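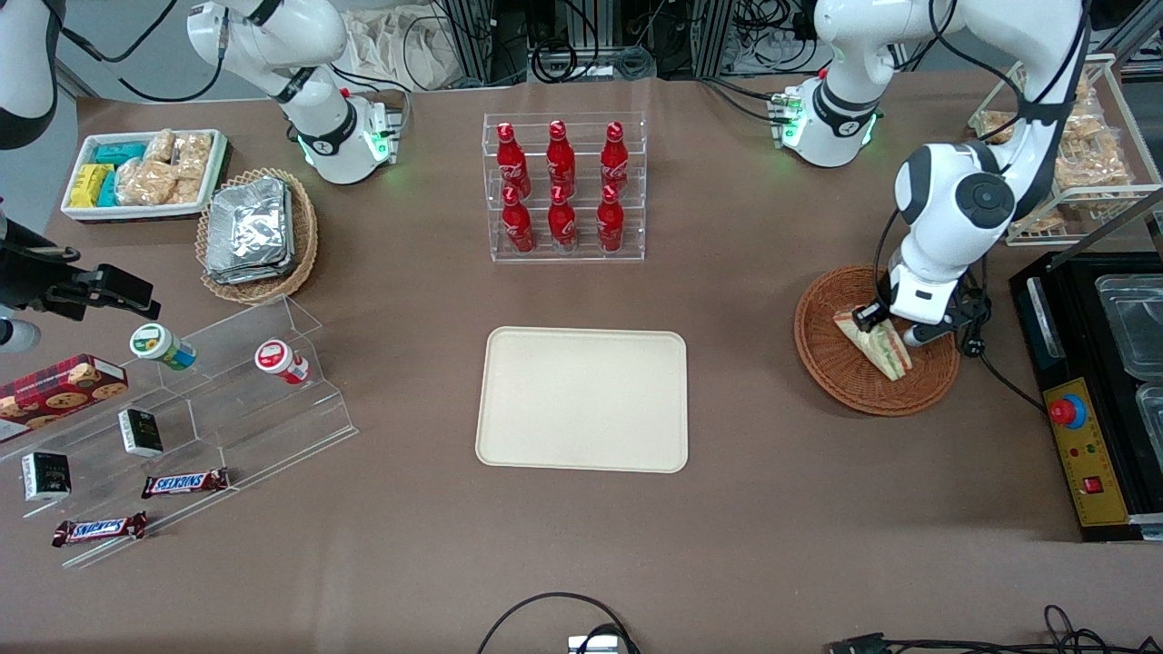
Two arms on the snack table, sandwich pick from the round basket.

Two-arm snack counter: what did you budget for, and what did you forget?
Posted by emudgway, September, 9:40 pm

Okay, I need some grown-ups to look at my numbers before I send them up the chain. We want a two-arm setup that puts together grab-and-go trays (sandwich, drink, a bar or a bag of something) for the break area at our Kulkarni building. The picture is the kind of table I'm trying to price. I have a quote from Pistunine for the pair of arms, grippers and controller, and a second one from Cirkow that is 17 percent lower but makes you buy the grippers separately. My boss likes the lower number, of course!

What I'm stuck on is everything that isn't an arm. Do you put racks and baskets and cabling in the equipment budget or do you let it come out of supplies? And is two arms even the right call for this?

Ebony

tallbench wrote:
One arm. I'll say it every time one of these threads comes up. Look at your own picture, one gripper is down in the basket with the sandwich and for all I can tell the other could be doing nothing. Buy one, put it on a short rail if you need the reach, and spend what's left on a spare gripper. We run one arm on a similar counter and the wait for a full tray is 94 seconds. People look at their phones for 94 seconds anyway.

m_younis wrote:
I'm going to disagree with tallbench, which is sort of a hobby by now. We started with one and added the second later, and adding it later cost us more than buying the pair would have. New mounting, new wiring, redid all the software licenses, and we were down for 3 weeks. If you think there's any chance you'll want two, get two now.

Ebony, on your other question: put every fixture in the equipment budget. That clear stepped rack with the Cokes is a fixture. It holds every bottle at a known spot, and if it cracks you need the same one again, so buy two on day one. Same goes for the stepped stand on the left. I had ours under supplies and purchasing swapped it for a cheaper one that was a little shorter. Fun morning.

Mahmoud Younis

quarterturn wrote:
What's the payload and finger stroke on the Cirkow option? A wrapped triangle sandwich is wide and squishy and a candy bar lying flat is skinny. You may need fingers that can do both or you'll be paying for a tool changer. Get that in writing before you compare 17 percent of anything.

emudgway wrote:
Oh that's a good one, I hadn't thought of the bars. Stroke isn't on the Cirkow sheet at all, just "adaptable" (ugh). Pistunine lists it and says they'll run our own sandwiches if I ship them a box. Can I ship sandwiches? I guess I can ship sandwiches.

Mahmoud, 3 weeks down is going straight into my memo, thank you. tallbench, I did price the rail and it ate more of the savings than I expected.

tallbench wrote:
Which rail? If it was the Waltar one then yeah, that thing is priced for car plants. There are cheaper ones. And m_younis had a bad installer, we've all heard the story. I still wouldn't start with two.

m_younis wrote:
The installer was fine! The plan was bad, and it was my plan.

deb_in_facilities wrote:
Jumping in from the building side. Ask for a cable budget. Those thick black cables running along the arms and the ones lying on the tabletop, somebody has to route all that, and if food is going to be near it your health and safety person will have opinions. We paid for trays and covers twice. Also check your power. A food warmer like the black one on the right plus two arms on one circuit would have been a no in our building, so we had to pull a new one, and that had a 6 week wait for the electrician.

And put e-stops where a person can reach them from the front. Ask each vendor how many are included, ours charged extra.

quarterturn wrote:
+1 on power. Also budget for the foil packets. Shiny wrappers gave our camera fits and we ended up buying different lights.

emudgway wrote:
Okay, so the list now has fixtures in duplicate, cable covers, a circuit, lights, finger stroke in writing, and e-stops. The Cirkow number is looking a lot less cheap. I'm asking both of them to requote on the same list and I'll ask for a one-arm price too, so tallbench can stop yelling at me. Will post what comes back.

tallbench wrote:
Not yelling. Post the one-arm price.

Print this thread | E-mail this thread
Contact us | Copyright Benchside Boards | Back to top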